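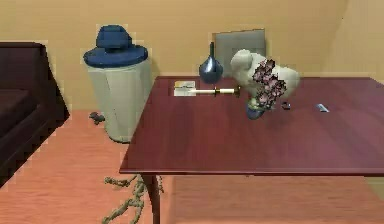
Issue 22

Panoris: home recipes from the Enmont valley
README and data card

Panoris is a collection of home recipes typed up from kitchen notebooks, card boxes, church supper booklets and the backs of envelopes, all from Enmont and the farms up the valley. There are 1,000 recipes in this issue, and we love nearly all of them (the jellied ham one is an acquired taste). You can read them as plain text, load them as a table, or print a few and cook supper.

Last updated 5 January 2025. The next update is planned for February.

What's new in this issue

The big news is the Grgić booklets! Grgić was the print shop on the lower road that did supper booklets for half the valley, and a full box of them came to us last fall. That one box gave us 200 recipes, most of them baking, with a wonderful run of nut rolls, poppy seed rolls and yeast cakes. Several show up in three or four versions with small changes in the filling, so if you like following a dish from one kitchen to the next, start there.

Units have been cleaned up too. "Butter the size of an egg" used to be stored as a blank amount. Now the words are kept in the amount column exactly as written, and a guess in grams sits next to them in a column of its own.

What's in the folder

recipes.csv has one row per recipe
ingredients.csv has one row per ingredient, linked by recipe_id
sources.csv lists the notebooks, boxes and booklets
text/ holds the full wording of each recipe, one file each
words.txt explains local kitchen words
CHANGES.txt is the list of fixes, newest first

Columns in recipes.csv

recipe_id: a short code that never changes, even if the title does
title: as written, spelling and all
title_plain: our tidy version, for searching
kind: soup, bread, cake, cookie, pickle, preserve, main, side, drink, candy, other
source_id: points to sources.csv
decade: our best reading of the paper, or "unknown"
oven: the heat as written ("slow," "quick," "hot"), or a temperature if there is one
yield: as written, and very often blank
notes: anything scribbled in the margin

The notes column is the best part of the whole thing. "Too much clove." "Good with the old stove, not the new." "Make double for haying." We left every one of them in, even where two people are plainly arguing with each other in different ink.

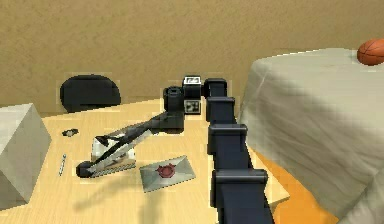

Margin notes also help with dating. A remark about a new stove or a ration book can pin down a card that has no other clue on it, and when we've used a note that way, the decade has a small "n" after it. A "p" means we went by the paper itself: a calendar page, a feed bill, a seed packet turned inside out. Please treat both as careful guesses.

How the recipes were typed

Each recipe was typed by one person and read back against the page by another. We kept odd spellings in the title and text files and fixed them only in the plain columns. Crossed-out words are kept in square brackets. Where a stain or a tear has taken a word, you'll find [gone], and where we can read it but aren't sure, the word has a question mark right behind it.

We didn't fill in missing steps. A lot of these cooks wrote down only what they might forget, so you'll meet cakes with no baking time and breads that stop at "do as usual." It can be maddening, and it's also a lovely look at what everyone in the kitchen already knew.

Using it with Fetel

Fetel is our small recipe reader. Unzip it next to the data folder, open it, and point it at recipes.csv. It searches by ingredient, kind, decade or any word in the notes, and it can put two versions of a recipe side by side with the differences marked. Try it on the potato breads!

If you'd sooner use a spreadsheet, that's fine too. The files are saved as UTF-8, so pick that when you open them or the accents will turn to mush. Keep recipe_id as text, otherwise the leading zeros vanish and the links to ingredients.csv stop working.

What it's good for

School projects, family history, cookbook writing, studies of how dishes and kitchen words travel, and plain old browsing on a wet afternoon. One reader used the ingredients table to plan a garden around what the valley cooked in summer, and we were delighted.

What to watch out for

The canning and pickling recipes are old, and some of them are not safe by today's rules. All 22 of the low-acid canning recipes are marked "read only" in the kind_flag column. Please don't put them up for your pantry. Find a tested modern recipe and borrow the spices.

The collection leans heavily toward sweets. People wrote down cake and cooked stew from memory, so don't read the table as a record of what was on the table every night. It also leans toward households that kept paper, and toward the town end of the valley.

The gram amounts are ours. Cup sizes wandered a good deal before measuring sets were common, and a teacup in one notebook may be a coffee cup in the next.

Names and privacy

Names of cooks have been taken out of the files, including titles such as "Mrs. So-and-so's Relish," which appear as "[name]'s Relish." Families who lent us notebooks got them back along with a printed copy of the typed pages.

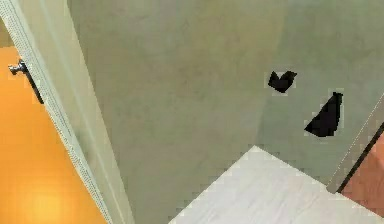 Can I print these recipes in a booklet for a bake sale?
Please do. The collection is free to copy, print and change, as long as you credit Panoris and give the issue number. If you've changed a recipe, add a line saying so.

Known gaps

300 recipes still have "unknown" in the decade column.
The drinks are thin, mostly cordials and one very strong punch.
Two of the booklets are missing their middle pages. If you have a supper booklet with a blue cover and a wheat sheaf on the front, we'd be thrilled to see it.
words.txt doesn't cover the sausage-making terms yet.

Sending fixes

Write to the Panoris desk at the Enmont library and give the recipe_id, the column, what it says now and what you think it should say. A copy of the original page helps a lot if you have one. Fixes that reach us before the end of the month go into the February update, and later ones wait for the issue after that.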